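How to Sort and Shelve Bottles of Pills, Capsules and Supplements

Last revised 26/04/2018

This procedure covers a mixed group of pill bottles, vitamin jars and refilled plastic containers kept on one table and one small raised shelf. It assumes the containers are already in the house and that no new storage is being bought, apart from labels and possibly a riser.

What you need

A clear tabletop section, wiped and dried
A low shelf or riser that stands on the table
Blank adhesive labels and a permanent marker
A notebook or a spreadsheet
A shallow tray with a raised lip

Step 1. Bring everything to one surface

Collect containers from the kitchen, bathroom, bags and nightstands. Stand them on the table with the caps on. Do not open anything yet. Large screw-lid jars go at the back and small bottles at the front, so that a small one does not end up hidden behind a wide one. Keep all of them away from the table edge, and check that each cap is fully seated before moving on.

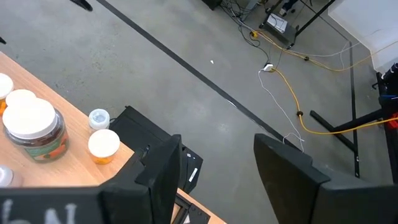
Separate the group by type of container first. Pharmacy bottles with a printed prescription go on the left. Store-bought supplements in their original packaging go in the middle. Anything that has been decanted into a plain jar goes on the right, whether or not you think you remember what it is.

Step 2. Record each container

Pick up one container at a time and write down the following:

Name of the product as printed
Strength per tablet or capsule
Expiration date
Lot number, if present
Date opened, if known

A label reading "100 tablets" or "200 capsules" gives the quantity at purchase. It is of no use for the current contents, so leave it out of the record. If you keep a stock number of your own, write it on the cap and in the notebook in the same form. The entries for this set run on from 1734.

Lay a bottle on its side only to read a label that wraps around the body. Return it upright before picking up the next.

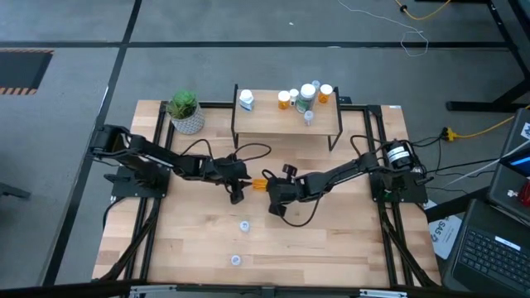 Set aside expired items as you go. They do not return to the shelf. Most pharmacies can advise on take-back programs, and this is preferable to household trash for prescription items. Remove or black out personal details on the label before the empty bottle is recycled.

Step 3. Deal with the unlabeled jars

Clear and frosted jars are convenient because the level can be seen through the wall. They also collect mixed contents. Where a jar holds more than one kind of capsule or tablet, tip it out onto the tray and separate by color, shape and imprint. Wash hands first and dry them completely.

Contents that cannot be matched to an original package are discarded with the expired items. Do not rely on color alone. Many unrelated products are sold in the same red, yellow or white shells.

For each jar that remains in use, attach a new label at mid-height on the front. Write on it before sticking it down. A curved surface makes for poor handwriting, and marker on thin plastic tends to smear.
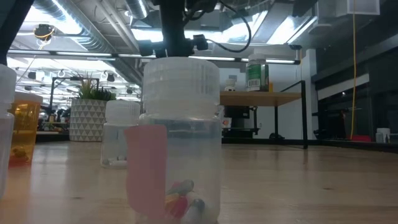
The label should carry the name, strength, expiration date and the date of transfer. Cut the directions panel from the original box and keep it in an envelope with the notebook. Prescription medicine should stay in the bottle it was dispensed in.

Step 4. Load the shelf

Wipe the shelf board. Place the tallest containers first, then fill in with the shorter ones. Labels face forward. Two rules cover most arrangements:

1. Items taken daily stand at the end nearest your dominant hand.
2. Duplicates stand next to each other, with the earlier expiration date in use first.

Leave a finger's width between neighbors. If the row is too tight, move the least used item to a second location and note this in the record. Containers that are nearly empty can stay on the tabletop in front as a reminder to reorder.

A shelf in open view suits an adult household only. Where children visit or live in the home, the same order applies inside a locked cabinet.
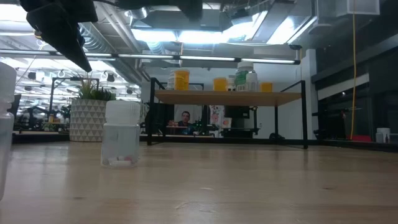

Should the cotton or the small desiccant packet stay in the bottle after opening?

Remove the cotton, as it can draw moisture into the bottle. Leave the desiccant packet in place until the bottle is finished, then throw it away with the empty.

Step 5. Repeat

Check the full record every September and compare it against the shelf. Strike out finished items with a single line so that the entry stays readable.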